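Budgeting for the Second Bench: speaker notes
Heather Lockyer, Wercombe workshop 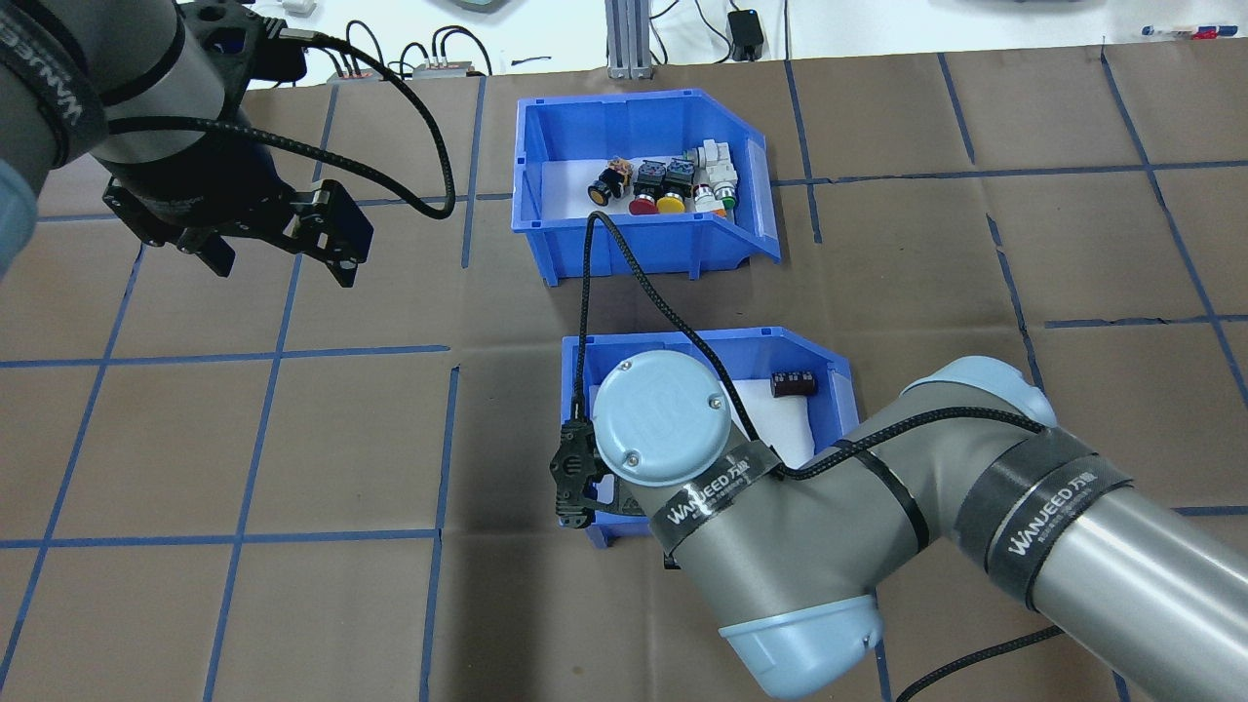
Slide 1. Blue bins on the marked-up work surface.

Start with the surface, before any prices. Brown and papery, dark blue lines, big uneven rectangles. I love this slide! Everyone wants to talk arms and grippers first, and I want them thinking about where the bins go.

Ask the room: who has a line in the budget for bins? Wait for hands.

Slide 2. The money. We set aside 3,000 for everything that isn't the robot — bins, tape, lighting, spare cables, a decent stool. Bevan quoted 806 for mounting and I nearly left it out of the plan. Tell the story of the phone call with Severin (keep it short this time).

Slide 3. Lead times. Stetov said up to 48 days for parts. Order in November if you want to be running after the holidays. Luzius has the order sheet, and he's happy to share it, so point him out.

Slide 4. Buy two of anything small that you can't work without. Selina's list goes up here. Read the top few lines and skip the rest.

If there's time: the Vatville visit, and how they lay out a bench on paper and live with it for a while before buying a thing. So cheap, and such a good way to find out what size table you need!

Questions. Repeat each one into the mic for the back rows.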